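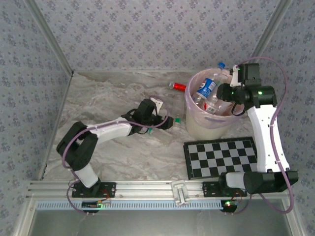
Figure 1. Drulero bench set with two arms, rail, bin and calibration board.

4. Setting up a bottle sorting run

This section applies to the Drulero two-arm set, revised May 13, 2018. Finish the rail assembly in section 3 before you start.

4.1 Connect and check
1. Tighten both mounting plates on the rail.
2. Route the arm cable on the outside of each arm. Leave enough slack for the wrist to turn fully.
3. Turn on the power and check the lights on the boards under the plates. If a light stays off, see error 41.

Caution: Keep hands out of the work area while the arms have power.

4.2 Check the grip 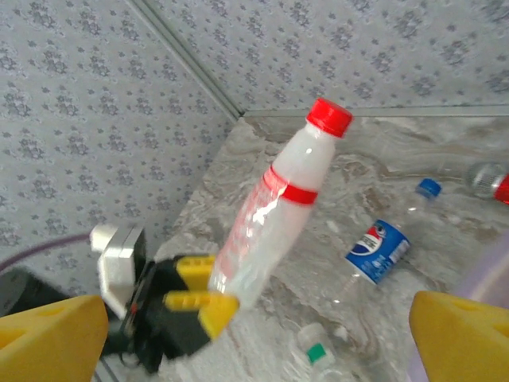
Grip height matters more than grip force on most bottles. Start with force level 2 and raise it one step at a time. Taking a bottle by the lower part of the body, as with the white one with the red cap, leaves the neck clear for the other arm. Save the setting under a new name in Gultia, the control program.

4. Place one clear bottle on the table and select Single Pick.
5. When the fingers close, check that the bottle sits between both pads.

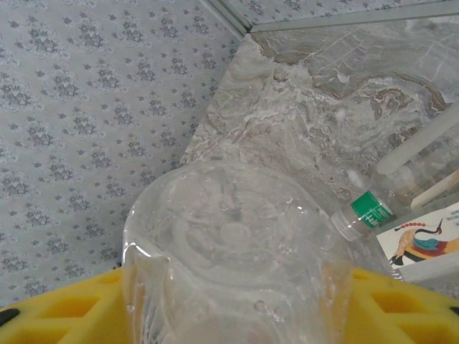

6. Select Release. The bottle should drop without sticking to either finger.

Note: Thin bottles may crease. Lower the force if the walls fold inward.

4.3 Place the bin and run

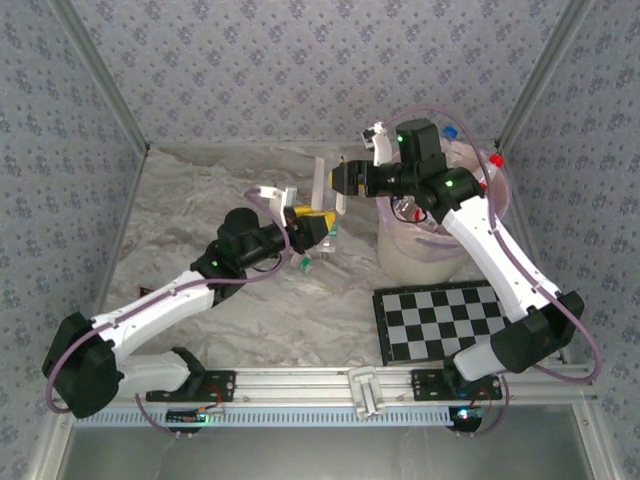
The bin position is stored with each program, so a bin that has been moved must be taught again. Use the Teach Bin screen and follow the prompts. Stand the bin on the right arm's side, where the translucent bucket is, and leave floor space between the two grippers for the items to be sorted. Do not move the checkerboard after calibration.

7. Select Run. Press Stop at any time to hold both arms.

Replacement finger pads are part no. 172, from Groridow.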